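Packing small things for moving house

In February we moved from the flat in Bùi Street to a little house on the other side of the river. I wrote before about the sofa and the fridge, and some of you asked me to write also about the small things, so I try to do it now, while I still remember.

The big furniture was easy. Two men from Vurken came at seven in the morning with a truck and by nine o'clock the sofa, the beds and the fridge were gone from the flat. I paid 702 dollars for this, with the stairs included. After they left I stood in the kitchen and looked at all what was still in the drawers, and I wanted to go back to sleep.

My cousin Nga La has moved nine times, for study and for work. She told me on the phone that I must not pack by room. I should pack by shape. I did not understand her, and I packed the first boxes by room anyway. In one box I put a soup pot, a lamp shade, a bag of rice and my winter boots. The box was full after four things and it was mostly air. So I telephoned her again and she laughed at me for quite a long time.

What she means by shape

Long things go along the wall of the box. Flat things go on the bottom. Round things go last, into the holes which are left. Soft things like tea towels and socks are not packed at all, they are used for filling. I had bought a big roll of bubble wrap from Greton and I used less than half of it. If someone near the river wants the rest, please write to me.

The long things were the most annoying for me. I mean brushes, rulers, the rolling pin, the curtain rods for the small window, the umbrella. In the old flat they all lived in one tall vase behind the door, and the vase had to travel too. I tried to lay the long things in the middle of a box and put other things on them, and then everything was leaning. When they stand or lie close to one side, the remaining space is a proper rectangle and you can use it.

Things with teeth or bristles need more attention. My clothes brush became flat on one side in the last move because I put a jar of pickles against it. Now I turn the bristles so that nothing heavy is pushing them. A comb I put in a sock.

About the boxes

I asked for used boxes at the fruit shop and at the chemist. The chemist has the better ones, small and strong. Fruit boxes have holes and they smell of bananas, which my son Tín Thân enjoyed very much, but I didn't want it in my clothes.

Small boxes are better for small things. I know this sounds too simple to write in a blog! But I had three very large boxes from the neighbour and I was proud of them, and when they were full I could not lift even one. We had to unpack them again on the floor at eleven in the evening. My husband did not say anything and I was grateful.

I keep the flaps folded outward until the end. A flap which stands up in the middle catches your sleeve each time you put something in, and if it falls closed you forget what is under it. With the flaps out you can look in from above, and also you have a little shelf at the side for things you haven't decided about. A lid, a knob from the wardrobe, a cap from some bottle. I tape the box only when there is nothing waiting on the flap. 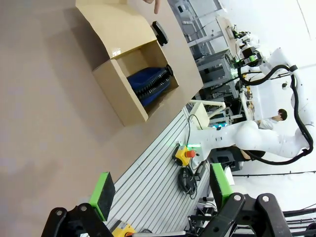 Loose round pieces

For the loose round pieces I have one rule: they don't go into the box alone. A small disc or a knob slides under everything and in the new house you find it in June, or you throw it away together with the paper. I put each one in a small bag with a note, for example "wardrobe, left door". My friend Onyekachi Chukwu tapes the piece to the thing it belongs to, and this is faster, but on painted wood the tape took a bit of colour away, so I prefer the bag.

If I don't know where a piece comes from, it goes into a yoghurt tub with "unknown" written on the lid. We had quite a full tub at the end. Tín Thân sorted through it in the new kitchen and found the foot of the radio, which was missing from before he was born.

Labels

I write on the side of the box and not on the top, because boxes get stacked. I write the room in the new house, not in the old one. Our old study is now half of a bedroom, and the two boxes where I wrote only "study" were carried up and down the stairs twice.

There are still four boxes in the hallway. One of them says "misc. long" in my handwriting and I think the umbrella is in it. The weather report says rain from tomorrow, so tonight I will open that one first.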